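3.2 Why small cloths are harder to fold than they look
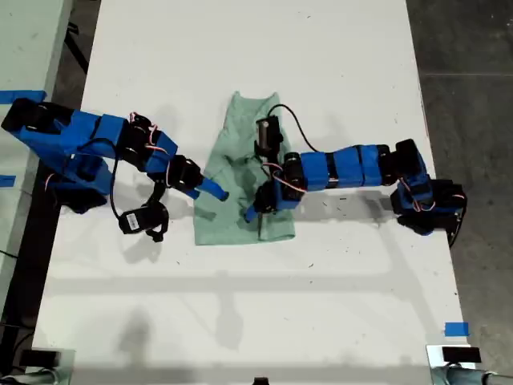

Figure 2. Mint-green cloth, crumpled, on the white tabletop.

Folding is one of the most common jobs in any home, and one of the least written about. When we began the Mersha study we expected the big items to cause the trouble: the bedsheets, the duvet covers, the tablecloths that need two people and a hallway. They were awkward, certainly, but the people we spoke to had a settled way of handling them. It was the small pieces that started arguments! Each household had its own idea of where a fold should begin, and most people had never had to put that idea into words. The green cloth in Figure 2 shows the problem nicely. The lower edge is spread flat and would give a folder a good straight line to work from, but the top is bunched into a narrower shape, and creases run across the middle. Someone who starts at the bottom edge has an easy first move and a messy second one. Someone who starts at the top has to open the fabric out before anything else can happen.

We came to call this the "first edge" question, and we think it deserves far more attention than it has had. Of the 61 people who took part, most chose their first edge quickly and then stuck with it, even when it led them into extra work later on. Greer Lennox, who ran the home visits, noticed that people would sooner shake a cloth out and start over than switch to a different edge halfway through. We love this finding. It suggests that a fold is remembered as a whole run of movements, tied to one starting place, and that breaking in at the middle feels wrong to the hands.

Creases matter too, though in a way we had not planned for. Skinner and Mackay had argued in our early meetings that soft wrinkles could be left out of the coding scheme, as they vanish once a cloth is smoothed. Watching people fold changed our minds. Many of them pressed along a wrinkle that happened to be there and turned it into the fold line, even when it ran a little off straight. The finished piece then had one corner sticking out past the others, and a second fold was often used to hide it. We added two codes for this, "borrowed line" and "tucked corner," and went back over the October visits to apply them.

Color and pattern had less effect than we guessed. Plain cloths like the green one were folded much as striped ones were, although seven people told us that stripes helped them keep the sides even. Whether they really do is a lovely question for a later study. Section 3.3 turns to stacking, where the size of the shelf decides a great deal of what happens on the table.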